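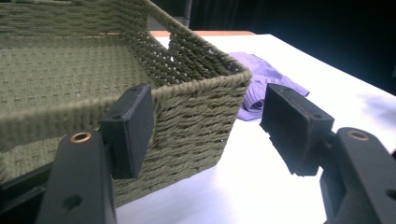
The Small Vans of Talerine

Owners of the Clokeo still drive them to work, decades after the factory shut

2018-02-23

The road into Talerine climbs for the last six miles, and it is a fair test of a Clokeo. In third gear the little van holds 43 miles per hour if it is empty and the wind is behind it. With a load in the back it drops to second before the quarry turnoff and stays there until the top. Drivers in the valley know this and leave room. If you come up behind one, you wait.

The Clokeo was built in a single plant on the river at Vaten, by a company that had made pumps and milking equipment before it made anything with wheels. The first version had three of them. It was sold to farmers as a covered cart with an engine, and the early sales sheet did not use the word car anywhere. A four-wheeled version followed two years later, and that is the one people mean when they say the name now.

It is a plain machine. The engine has two cylinders and is cooled by air. It sits under the driver's seat, so the cab is warm in winter and very warm in summer. The body is flat steel panels, folded at the edges and bolted to a ladder frame. No panel on the four-wheeled van curves in more than one direction, apart from the roof, which was bought in from a company that pressed lids for grain bins. The side windows slide. The doors are the same part left and right, turned around, which explains why the handle on the passenger side is upside down.

Empty, the van weighs 925 pounds. The plate on the bulkhead gives the maximum load as 500, and almost every owner I met had gone well past that at some point. One had moved a cast iron stove. Another had carried a calf to the vet and back, and said the calf was less trouble than the stove would have been.

The factory closed when the parent company went back to pumps. Most of the tooling was sold for scrap. What was left of the spare parts went to a dealer in Lo, down on the coast, and for a long time his warehouse was the only source. When he retired, the owners' club bought the remaining stock, and it is now kept in a former feed store in Talerine. Members can order by mail or turn up on Saturday mornings with the broken piece in hand. The second way is better, as the factory changed parts without changing the part numbers.

The club has 80 members. Not all of them own a running van. Several own one that runs and two that do not, which is the usual arrangement, and a few own only a pile of panels and a good intention. Dues are low and go mostly toward having small parts remade. Door seals came first, then brake hoses, then the rubber coupling between the engine and gearbox, which fails on every van sooner or later. The next job is the rear light lens. The original was shared with a farm trailer that is also out of production, and prices for a clean pair have gotten silly.

I spent two days in the valley and rode in four different vans. The first was a late one, gray, with the bigger carburetor and a heater that worked. Its owner uses it to deliver bread. He bought it from his uncle, who had used it to deliver bread. The floor has been replaced twice and the engine once, and he keeps the old engine on a bench at home so that he can take things off it.

Starting it takes a routine. Fuel tap on, choke out, two slow pulls on the starter lever between the seats, then one hard one. The lever is connected to the engine by a cable, and when the cable snaps the van can be started from behind with a strap. Electric start was offered as an option in the last years of production. Most people did not pay for it, and the ones who did tend to have removed it, because the battery tray rusts through and drops the battery on the road.

On the move it is loud. You can talk at idle and you can talk going downhill, but on a climb you wait for the top. The steering is light and quick. The brakes are drums all around, and need a firm foot and some planning. The ride is good, better than in some modern vans, thanks to long travel in the springs and small, soft tires. On the dirt road behind the bread shop we passed a new pickup that had slowed to a crawl for the ruts. We did not slow down, and the loaves in the back did not seem to move.

The second van was one of the early three-wheelers, and I would not choose to ride in one again. It is fine in a straight line. In a corner the inside rear wheel goes light and the driver leans across the cab to put it back down. Its owner has done this for so long that he leans in his other car as well.

The other two were ordinary four-wheelers in ordinary shape, one used by a plumber and one by a couple who keep bees. Both had surface rust, both had dents in the same corner of the rear door, where it swings back against the bumper, and both started on the first proper pull.

Rust is the main problem for anyone thinking of buying. The panels can be copied by any decent sheet metal shop, so holes in the body do not matter much. The frame matters. Look at the two crossmembers behind the cab, where mud packs in and stays, and push on them with a screwdriver. If it goes through, walk away or get the van for nearly nothing. Check the front spring mounts as well. The engine is less of a worry. A rebuild costs about as much as a set of tires for a normal car, and can be done on a kitchen table by someone who has read the manual. The gearbox is harder. Second gear wears, for reasons that will be clear to anyone who has driven up to Talerine, and new gears have not been made since the factory closed.

Prices have gone up, though not by much. A van that runs and stops can still be had for less than a used riding mower. Restored ones cost more, but few come up for sale, and the club does not really encourage restoration. At the yearly meet there is no prize for paint. There is a prize for the longest distance driven to get there, one for the heaviest load carried up the hill, and one for the best repair made on the way with whatever was on hand. Last year's repair prize went to a throttle return spring made from a ballpoint pen.

The meet is held in July, in the field next to the feed store. Vans come up from Vaten and Lo, and some from farther off on trailers, which costs them the distance prize. There is a parts swap in the morning and the hill run after lunch. The run starts at the bridge and ends at the church parking lot, one van at a time, and is timed with a kitchen clock. The record has stood for eleven years and was set by a van with a motorcycle engine that has since been moved to a class of its own.

How long the vans will stay in daily use is hard to say. The plumber has been looking at small electric vans and likes the idea of being able to hear the radio. The bread man has looked too, and found that the ones he could afford were too wide for the lane behind his shop. The Clokeo fits with the mirrors out. He has ordered another coupling and a pair of brake hoses, and was planning to do the work over the weekend, after the morning round.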